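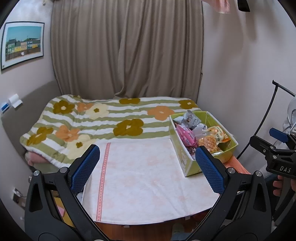

Tablecloth clips on a round-edged table – which ones hold?

Home > Kitchen and Dining > Linen and Table Care

handthorpe_k
Posts: 273

Small side table, curved edge, light floral cloth. It serves as the snack station: one open rectangular storage box, lime green, which gets dragged across the cloth several times a day by people looking for the chips at the bottom. Two clips on the near side. The cloth still creeps toward whoever is pulling, and creases collect on the right, on the side where the box sits.

Details, as they will be asked for:

Top is 18 mm with a rounded-over edge.
Cloth is a light woven cotton blend, washed at 40, line dried, ironed when someone remembers.
Clips are the pale plastic spring type, no brand on them.
Box contents vary. Full, it weighs 1126 g on the kitchen scale.

I want to stop the creep without going to a fitted elastic cover. Do I need more clips, different clips, or something under the cloth?

Kuo-hua Yeh
Posts: 1126

Something under the cloth. Clips only resist movement at the rim. The load is applied well inboard, so the cloth bunches between the box and the nearest clip regardless of how hard the clip grips. A felt-backed or foamed PVC underlay cut 3 cm short of the edge all round will deal with most of it.

Also, a rounded-over edge is the worst case for spring clips. The jaw bears on two points instead of a face.

plerevcombe_linens
Posts: 88

Disagree on foamed PVC if the top has any sort of lacquer. The plasticiser migrates and you get a waffle pattern in the finish that doesn't come out. I have refinished two tables for this reason. Use a natural rubber mesh, or cotton flannel with a rubberised face, and lift it every month or so to let the surface breathe.

Agree with Kuo-hua on the edge profile.

Kuo-hua Yeh

Fair on lacquer. OP hasn't said what the finish is.

handthorpe_k

Melamine. No lacquer.

Kuo-hua Yeh

Then PVC is fine.

plerevcombe_linens

Fine for the melamine. It still goes tacky in a warm room. My recommendation stands.

Pak-hei Hsiao
Posts: 41

Has anyone considered moving the sliding surface? The box is what gets dragged. If the base of the box had lower friction than the cloth-to-table interface, the box would slide and the cloth would stay put. Four furniture glides, the hard PTFE type and not felt, one at each corner of the base. Cost is a few dollars.

I did this with a bread bin. The cloth under it has not moved since June.

Ye-ji Baek
Posts: 519

Glides on a plastic storage box will depend on the base. A lot of those boxes have a recessed bottom with a narrow perimeter rib, and there is nowhere flat to stick a glide. Check before buying.

The other problem is point loading. Four small glides on a creased cloth will catch on the creases. You would be trading creep for snagging unless the cloth is under tension to begin with.

Pak-hei Hsiao

Mine doesn't snag.

Ye-ji Baek

A bread bin is heavier and gets moved less. It's a different use.

Pak-hei Hsiao

Heavier would make it worse, by your own argument. Point load goes up with weight.

Ye-ji Baek

It would, if the bin were dragged several times a day. You said the cloth hasn't moved since June. Has the bin?

Pak-hei Hsiao

Occasionally.

Li-hua Lam
Posts: 204

Moderator hat off for this one.

We use the Cleleo screw-type clamps at the church hall on round tables. They have a threaded pad, so they adapt to the edge thickness and don't rely on a spring. 18 mm is well within range. You need more of them than you think on a curve, because the cloth hangs in folds and each clamp only controls the fold it is on. On a small table I would start with four, evenly spaced, and put one directly opposite the direction of pull. Clips on the near side do very little if people are pulling toward the near side. The far rim is where the cloth is being lost.

That last point is free, so try it before spending anything. Take the two clips you already have, move them to the far edge, and see what changes.

One drawback: the screw heads hang below the rim and will find your knee.

handthorpe_k

Moved both clips to the far edge. Creep is reduced. Creases on the right persist. The base of the box is recessed with a perimeter rib, as Ye-ji suspected, so no glides.

Kuo-hua Yeh

Underlay.

Ming-te Pan
Posts: 67

A different approach: why is the box being dragged at all? In my experience it is because the tall packets stand in front of the short ones, and people pull the whole thing toward them to see in. If the large chip bag lies across the top, everything beneath it is invisible and the box gets hauled to the edge and rummaged through.

Sort by packet height, low at the front. Stand the pouches on end along the back wall. Put the big bag somewhere else entirely; it takes up half the volume and most of it is air. Small wrapped items go in a shallow tray or a cut-down carton in the front corner, or they end up on the bottom and stay there until they expire.

With that done, nobody needs to move the box.

handthorpe_k

I have sorted it this way before. It lasts a day or two, and then someone puts the big bag back on top.

Ming-te Pan

Peg the big bag shut and hang it from a hook on the side of the cupboard. If there is no slot for it in the box, it won't go back in the box.

plerevcombe_linens

It will go back in the box.

Li-hua Lam

Keep it to linen please, or I'll have to move this to Pantry and Storage. The packing question deserves its own thread, and there is a good existing one on open bins versus lidded.

Ye-ji Baek

On linen, then. Has the cloth been starched? A light spray starch on the underside only will raise the stiffness enough that the creases don't start as easily. It doesn't fix the creep, but the creases and the creep are separate faults and have been treated here as one.

Kuo-hua Yeh

They are the same fault. Creases form where the cloth has shifted and has nowhere to go.

Ye-ji Baek

Some do. Others are fold memory from the cupboard. If they sit in the same place after ironing, it's the first kind. If they don't come back, it's the second. OP can test that with an iron and one afternoon.

handthorpe_k

Will iron, leave the clips on the far edge, and report. Rubber mesh ordered as well, on the grounds that it is acceptable to both sides. Cut 3 cm short as advised.

Kuo-hua Yeh

Change one thing at a time or you won't know which one worked.

handthorpe_k

Update. Ironed first, no mesh, clips at the far edge. Creases were back on the right by 4 pm the next day, same position. Then fitted the mesh. No creep so far and one faint crease, near the corner of the box.

Starch not tried. Cleleo clamps not bought, on account of the knees.

Ye-ji Baek

Same position, so I'll concede the creases. Starch might still be worth it for the last one.

plerevcombe_linens

Lift the mesh monthly, melamine or not. Crumbs get into the holes and grind.

Pak-hei Hsiao

You could put a flat board under the rib and fix the glides to that.

Kuo-hua Yeh

He could. The cloth has stopped moving.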